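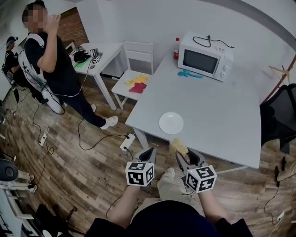

White plate up front, microwave at the far end with its cord coiled on top, and a bottle with a bright red cap keeping it company.

The Idasico Lunch Room Gallery

Welcome to the gallery page for the Idasico lunch room! We started putting this together in January, when the room was still a paint-spattered storage space with 65 boxes stacked in it, and we are so happy with where it has ended up. It's on the ground floor of the old Rawashdeh building, it seats up to six people if everybody is friendly about elbows, and it is the nicest spot in the place for a sandwich or a reheated bowl of soup.

A few notes on the things in the photo, for everyone who has been asking:

The big table
Plain white, rectangular, and wonderfully roomy. We looked at 61 tables in the Trustine catalog before picking this one, and I would pick it again tomorrow! Lots of surface to spread out on, and a white plate looks so crisp on it.

The microwave
White with a dark glass door and two round knobs. I love a microwave with knobs - one twist and you're going, no beeping menu to get through. Five minutes does a frozen lasagna nicely.

The chair
White wood with a slatted back, from the Trutari secondhand sale. The yellow and red cloths on the seat are such a cheerful bit of color against all that white.

The brick
My favorite part of the whole room! Most of the walls are plain white, but we left one section of the old red brick showing behind the small table. It took a few weekends of scraping plaster and I would do every one of them over again.

The small table
Also white, with thin legs, and just right for bags and gear when the big table is needed for food. The green mat on top is a nice touch too.

Still on the wish list: a second chair to match the first, hooks for coats, and a shelf for mugs. If you have a good mug shelf going spare, leave a note at the front desk.

Page updated Nov 30, 2020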